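Golport Shared Workshop
Build course handout, part 4: fingers, wrist camera and first table trials

Read parts 1 to 3 first. The arm should be bolted down, the motors numbered, and the controller board (we use the Wulis one) flashed and answering on the serial port. Bring a 2.5 mm hex key and a notebook.

4.1 What the wrist camera should see

The camera is mounted so that both fingertips stay in view when the gripper is open. If a tip is missing from the picture, correct the bracket before going any further.

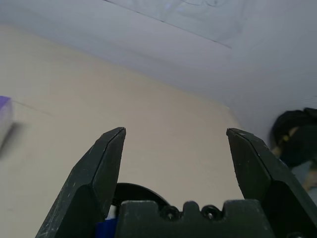
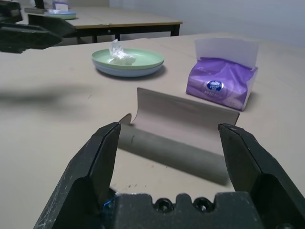
Both views have the gripper open, with the palm block and its two screw holes at the bottom.

Irine asked whether the camera could be moved further back to take in more of the table. It can, but her own test at 50 mm further out made the bracket flex each time the arm stopped, and the tips blurred for several frames afterwards. She went back to the short bracket. Anyone who wants the wider view should print the long bracket with a rib along its underside and repeat the stop test in 4.4.

4.2 Fitting the fingers

Print the fingers lying on their side, so that the layers run along the length. Fingers printed upright snap at the base under a sideways load. Remove any stringing from the inner faces with a flat file, but do not polish them, as a slightly rough face holds thin items better.

Fit the left finger first. Tighten the base screws until they just bite, close the gripper by hand with the power off, and check that the tips meet without crossing. A small offset can be taken out at the screws. A larger one means the gear is a tooth out - undo the finger, move it on by one tooth and try again. Tighten fully only when the tips meet.

Route the motor cable with enough slack for a full turn of the wrist. Tie it to the arm, never to a finger.

4.3 Setting the open and closed positions

The gripper motor reports its position as a whole number. Open the fingers by hand to the widest point at which nothing rubs, read the value and write it down. Do the same with the fingers closed. On the course arm the open value is 2,458. Yours will differ, and copying ours may drive the motor against its stop.

Enter both values in the Kahsay settings file, under the gripper heading. Then set the torque limit to 400. The scale runs to 1,000, and at the default of 700 the fingers will crease thin card. Start low and raise the limit in small steps if items slip.

If the motor hums when closed on nothing, the closed value is too tight. Back it off until the hum stops.

4.4 The stop test

1. Clear the space the arm will sweep through.
2. Move the arm from its rest position to the middle of the table at half speed.
3. Record the camera for the whole move and for two seconds after it ends.
4. Step through the last part. The tips should stay in the same place in every frame. If they shift, the bracket or the finger screws are loose.
5. Repeat at full speed.

4.5 Picking up thin items

Thin, light items are harder than blocks. A flat sheet gives the fingers nothing to close on, so begin with pieces that have been bent and will stand on an edge. Approach with the gripper fully open and line up the gap with the edge before lowering. Close slowly.

Shadows cause trouble in this exercise. A lamp directly over the arm throws the shadow of the gripper on to the item, and the edge becomes hard to find. Move the lamp to one side, or use two weaker ones.

Log each attempt as held, slipped or missed, with the torque limit beside it. Change one setting at a time.

Before part 5

Back up the settings file. Part 5 covers recording a move and playing it back, and uses the open and closed values from 4.3. The workshop is open until 9 pm in July. Switch off the bench supply at the wall when you leave.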